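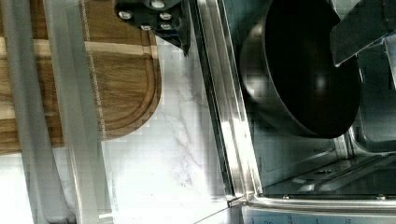
Home | Notebooks | Kitchen cell | Parts | Search | Log out

Kitchen cell notebook, 06/06/2020

In on my own this morning to finish the wrist job left over from Thursday. Writing it up in order so Hayley Tindall can pick it up on the next shift without ringing me.

State of the cell when I came in. Arm parked, controller off at the wall, tag still on the isolator. The Cosance controller takes a while to come up and complained about the clock again. Set the time by hand. The backup battery wants changing and I have put one on the order list.

Wrist mount. Took the gripper mount off and cleaned both faces with a dry cloth, then a little alcohol. There was a thin smear of grease between the mount and the flange, and some had got on to the threads. Wiped the lot. One bolt had a slightly rounded socket, so I swapped it for a new one from the Utulent box, same length. The old one is in the scrap tin, please don't put it back in use.

Refitted with all the bolts finger tight first, then went across the mount in two passes with the small torque wrench. Put a paint pen line over each head once it was done. If a line has moved when you look at it, stop and tell me before nipping it up again. I would like to know which one it was.

Camera. The lens was greasy. Cleaned it with the blue cloth from the drawer, not the paper towel, which sheds. The cable had been rubbing on the elbow joint cover and there is a flat spot on the outer sleeve. No copper showing. Wrapped it and moved the clip up so the loop is looser. It needs looking at again in a month.

Ran the wrist through its full turn at slow speed with the covers off. No snagging. At the far end of the turn the loop does come close to the cover, so don't shorten it to make it look neater.

Fingers. Pads on both fingers are worn at the tips and fine further back. I turned them end for end, so the good part now does the work. We have one spare pair of Liao pads left and I would rather keep those until the new ones come. The fingers closed square on the gauge block at the first go, and I didn't touch the offsets.

Hand-eye check. The calibration from April is still the one loaded. I ran the board routine twice and the second run agreed with the first, so I left April in place. Saved the two runs in the check folder under today's entry anyway.

Oven approach. This is the part that has been giving trouble, so more detail here. The fixed items were put back as per the layout sheet: cutting board on the marble to the left of the oven, the big black pot inside, rack in. The path comes down over the counter, past the steel edge of the oven, and in towards the pot. The tight spot is the near upright. Coming in, the lower tip of the mount is the first thing that would touch it, well before the fingers do.

What I changed:

Approach height raised by 11 mm at the waypoint before the steel edge. The next waypoint is as it was.

Speed cut from 1000 to 800 mm/min between those two points only. Everything else in the program is at its old speed.

Wrist angle on entry kept at 90 degrees. I tried turning it a little to gain room, but it brought the finger down on to the rim side of the pot, so I went back.

Added a pause at the counter side, which holds until the pendant button is pressed. Take it out when we are happy with the path.

Stepped it through by hand, then ran it in slow mode with my thumb on the stop. It cleared the edge each time. I haven't run it at full speed and nobody should until Hayley has watched a slow one herself.

Small screw or fitting at the bottom corner of the oven frame, on the counter side: it stands out slightly. It isn't in the path as taught, but anyone teaching a lower approach from that side should keep it in mind. I haven't touched it.

Reflections. The steel edge gives long bright streaks in the wrist view and the marble near the bottom center washes out. The edge finder has been picking up the streaks as the frame edge. For now I have narrowed the search box so that it only looks at the bottom rail. Better would be to change the lighting. The Estier lamp has a diffuser somewhere, I think on the top shelf in the store, and I would like to try that before anyone starts on the exposure settings. If you do have to change the exposure, write the old value down here first.

Keep the board where the sheet says. If it creeps along the counter towards the oven, the park position over the counter gets awkward and you lose the room you need to swing the wrist.

Still to do:

- battery for the controller clock
- find the diffuser, try it, note the result
- order pads, two pairs
- slow run with Hayley, then half speed
- look at the cable sleeve again
- update the layout sheet with the new waypoint height

Program saved under a new name with "edge" on the end. The old one is still there, unchanged, and is what the controller loads by default, so pick the new one from the list before you start. Put the tag back on the isolator when I left. Torque wrench is back in its case, wound down.

2 comments | 0 shares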